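Simulate First, Then Buy the Motors
February 22, 2019
Filed under: Workshop, Opinion

Every few weeks somebody at the Mordale shared workshop starts a two-arm robot by ordering parts. I did it that way myself. My first build, which I called Hitby, cost me $3,931 and most of a year, and it now sits on the shelf above the drill press with its shoulders removed. I think people building at home should spend their first months in simulation and buy nothing at all until that gets boring.

The usual objection is that simulation isn't real building. You join a workshop to cut metal and burn your fingers, and if you wanted to look at a monitor you could stay home. I understand that. But most of what went wrong with Hitby had nothing to do with metal. The arms were mounted too close together. One elbow hit the body whenever the hand came back past the edge of the table. I had drilled and tapped the plate by then, and moving the shoulders meant making a new plate, and then new brackets to go with it.

In Lesel, the second build, I moved the shoulders on a Tuesday night by changing a number in a text file. I tried 4 spacings before I went to bed.

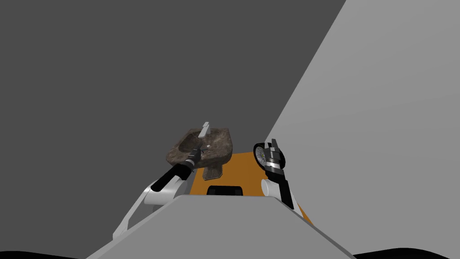 The other thing you get is freedom to try awkward objects. At the bench everybody tests with a foam block or an empty soda can, since that is what's lying there and it won't break anything. A robot that can pick up a foam block tells you very little. In software you can give one arm something big and lopsided and the other something thin and round, and see what the wrists have to do. Drop a heavy thing on the real table and you may be buying a new gripper.

I'm not claiming the simulator tells the truth about everything. Friction is the worst of it. My fingers gripped perfectly on screen for weeks, and the first printed pair let go of a coffee mug on the second try. Cables don't exist in my model either, and cables are half the trouble on a real arm. The Bhatt controller boards we use at the workshop also run hot, and no text file warned me about that. Anyone who says you can go straight from the screen to a working robot has not wired one.

Still, those are problems I would have had anyway. What I skipped was the bad plate, the wrong motor size and two rounds of brackets. Lesel's frame went together in December from one set of drawings, and 95 percent of the holes were where they needed to be. The rest I fixed with a round file.

The workshop's beginner class still opens with a parts list. I would move that to the end.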